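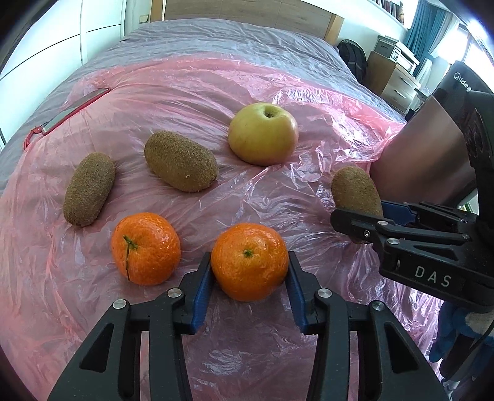

Results day, sort of

13 Jan 2022

So the results for my bookkeeping exam were meant to go up at noon and I'd been refreshing the page since breakfast, like a fool. Pullwood College sends you a candidate number when you register (mine ends in 1203, which I now know better than my own phone number) and you need that plus your date of birth to log in. I typed the birthday wrong twice. After 4 goes it locks you out until the next day, so by then I was properly sweating!

Anyway - I passed. Only just, mind you, with 28 marks out of 40 on the ledger paper, but a pass is a pass. Rafia Farooqui from my study group got through as well and rang me straight away, shrieking. Mebrat Gidey is still waiting as hers says "withheld", and the office reckons it's a missing ID form.

If you're resitting, the next sitting is in February and you have to book it yourself, they don't do it for you. I'm having a week off and then it's on to the payroll unit. Has anyone done that one? Is the maths worse?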